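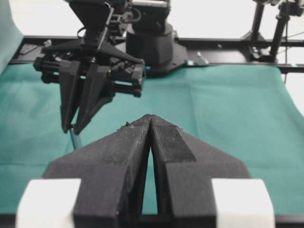

The first week she hated it, she told me, and she wasn't shy about saying so. "I'd been putting pins in by hand for years, and suddenly I'm standing next to two arms, waiting on them. I felt like a babysitter!"

We were in the break room at Titell, where they put together small metal and plastic fittings for other companies, and she had agreed to talk as long as I kept her name out of it. (So did everyone else I spoke to, so bear with me on the he's and she's.) She works the early shift, and by 6 a.m. she's at the bench with her coffee parked well away from the cables, getting the two arms going for the day. The setup came in through an outfit called Clokeo in January, and the whole floor had opinions before the crates were even open.

What did she think was going to happen? "That we'd be gone by summer," she said. "Everybody thought that. My sister thought that. She was sending me job listings."

She's still there, and so are the others on her shift, though the job has changed a lot. A good day by hand used to be 300 pieces, and her thumbs let her know it at night. Now the bench turns out 500 and she mostly loads, checks, and fixes. The fixing is the part she likes. "A thin piece can sit a hair crooked between the fingers and then the whole thing is off. I can tell by looking. I'll stop it, straighten it, start it again. The first time I caught one before the screen did, I yelled. I really yelled."

I asked about the cloth, which I'd been curious about. She laughed at me. "A dropped pin on a bare table is on the floor before you can blink. On cloth it stays put. We told them that, and they listened."

The listening seems to have mattered more than anything. Her shift lead, who joined us halfway through a sandwich, told me the plan on paper had been to have the arms copy the hand routine step for step, and it was miserable. "It took 180 tries before we liked how it did the Matos part," he said, "and most of what fixed it came from the people who used to do it by hand. They knew which end to grab. It wasn't written down anywhere."

He isn't all sunshine about it, though. The bench is quieter and he misses the talk. Two people used to sit across from each other all morning, and now it's one person and a lot of humming. He's asked for the benches to be turned so folks face each other again, and he's still waiting on an answer. Pay came up too. They got a small raise for the extra training, and she thinks it should have been bigger. "You want me to know the old job and the new job? Okay. That's two jobs."

There's talk of a second pair of arms for the Rorkden order, which runs 200 boxes at a time and which everyone dreads. She has already put her hand up to set that one up. I asked if that meant she'd come around, and she made a face.

"I like it better than I did," she said. "My hands don't hurt. Ask me again when they do the Rorkden stuff." Then she rinsed out her cup and went back to the bench, since her break had ended while I was still asking questions.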